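Courses > Housekeeping and Storage > Unit 2 > Handout: Mixed Bins

HSK 605 Sorting and Storing Household Goods
Notes for session 2, mixed bins and soft goods
Ho-yin Hsiao, room 3117

Bring these with you, we will write on them. Reading from last time (Plomlow, the chapter on closets) still due if you haven't handed in the half page.

1. Where we got to

Last session = flat storage. Shelves, drawers, folding to the width of the shelf. Easy stuff because like sits with like. Today the other kind: the bin everything gets dropped in. Every house has one, by the door, foot of the stairs, kids' room. Garnon's word for it is "catch bin" and I'll use that.

Catch bin is not a failure. It's a waiting place. Trouble starts when things wait for months.

2. What lands in a catch bin

- footwear, often one of a pair
- soft toys, small figures
- pouches, bags, cases (may have something in them, CHECK)
- packets and small boxes
- things that belong to another room

Soft things hide hard things. Lui's house survey, the one we did in class with the Fasville families: over 22 bins emptied, and the small hard items were nearly always at the bottom or in a corner. Pin-yu Siu has the tally sheets if you want to copy them.

3. Sorting order

Don't sort by size. Don't sort by color either (looks nice, falls apart in a week). Go by where the thing lives.

a) Lift the big soft pieces first. Slippers, plush, anything fuzzy. Shake once over the bin.
b) Pouches and bags next. Open, empty, turn inside out. Contents get sorted seperately.
c) Small figures and loose bits last. Use a shallow dish.
d) Wipe the bin before anything goes back. Damp cloth, then dry.

Question that came up last year: what about one slipper with no partner? Tag it, keep it out where people can see, give it until the end of the month. Then decide. Do not put it back in the bin or you will meet it again.

Plush footwear is awkward, goes with shoes or with toys? Ask the kid who wears it. With character slippers you'll get a strong opinion. For the worksheet I accept either as long as you stay consistent.

4. Choosing the bin

Sloped sides: easier to reach into, things slide to the middle or pile on one side. Takes more table or floor room than straight sides for the same base. Straight sides: stacks better, corners collect fluff.

Shallow beats deep for small toys. Deep only for one kind of thing (balls, blankets).

Plain inside is better than patterned, dark pouch on a pale floor shows up right away. Scratches don't matter. Cracks do.

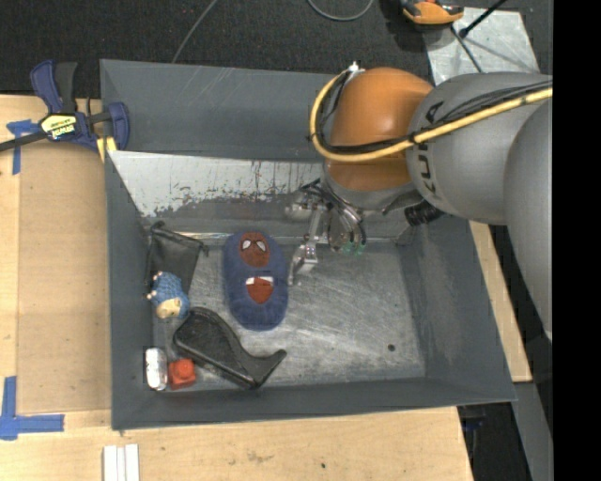 Fig. 1. Mixed bin, sloped walls: plush slipper, black pouch, small blue and white figure.

Use Fig. 1 for exercise A. Three items named in the caption, write for each: room it lives in, who puts it away, what it should be stored next to. One line each is plenty.

Exercise B, at home. Empty one catch bin of your own. List everything in the order it came out, THEN sort. Most people skip the list and its the part I grade. Note anything you found inside something else.

Exercise C (optional). Go back to the same bin two weeks later, same list. What came back?

5. Words to know

catch bin, waiting place, home (of an item), orphan (one of a pair), nesting (item inside item)

Next: labels, and who reads them. Bring a marker and masking tape. Hand exercise B to Pin-yu Siu before the break.

Related handouts
Folding to the shelf
Shoes by the door
Labels that stay on
Toy rotation, March notes

Questions: Ho-yin Hsiao, room 3117 | Course handouts, for class use | Back to top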